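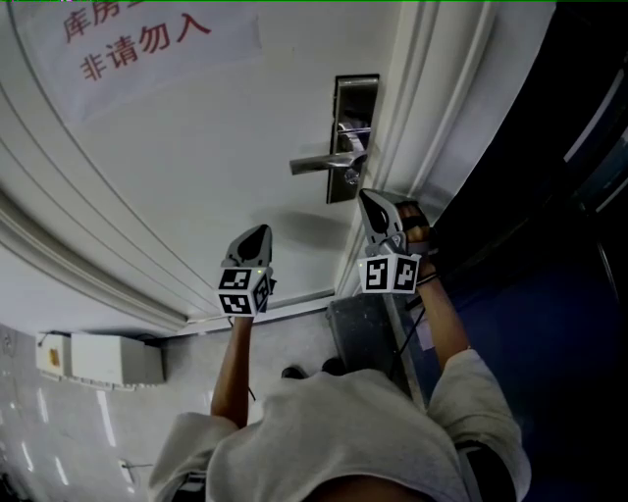 Figure 3. Storeroom door with lever handle and paper sign reading 非请勿入 ("no entry without invitation").

Abstract Methods Results References Download

4.2 Signs and handles on storeroom doors

The Kasell survey covered 122 interior doors, all in buildings where staff and visitors use the same hallways. For each door we noted the type of handle, the type of lock, and any written notice. We then logged 1,294 approaches over August. An approach was logged when a person came within arm's reach of the door and either touched the handle or stopped to read.

Storeroom doors were the least uniform group. Most had been fitted with the same kind of hardware as the offices next to them, so the notice was often the only thing that told a visitor the room was different. Many notices were single sheets of paper put up by the people who used the room. The one in Figure 3 is in red characters on white paper, taped flat to the door. The upper line begins with the word for storeroom and the lower line tells people not to enter uninvited.

Placement varied more than wording. We recorded the distance from the notice to the handle, measured edge to edge, and whether both could be seen from a normal standing position. Printed labels and room plaques were coded separately, as they name a room but do not usually restrict it.
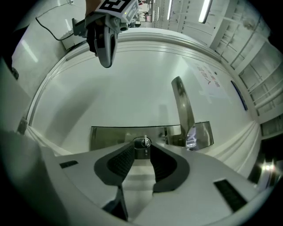
Alina Marinescu, commenting on a draft of this section, objected that a lever invites a push whatever the paper says, and that a notice high on the door is read after the hand is already on the metal. She asked for reading and touching to be timed separately. We could not do this with the August log, which has one time stamp per approach. The Kimance follow-up uses two.

Locks were coded by what could be seen from the hallway. Where a small round part might be either a keyhole or a thumb-turn, we entered "unclear" and left the door out of Table 5.

We use cookies to improve your visit. Accept Manage settings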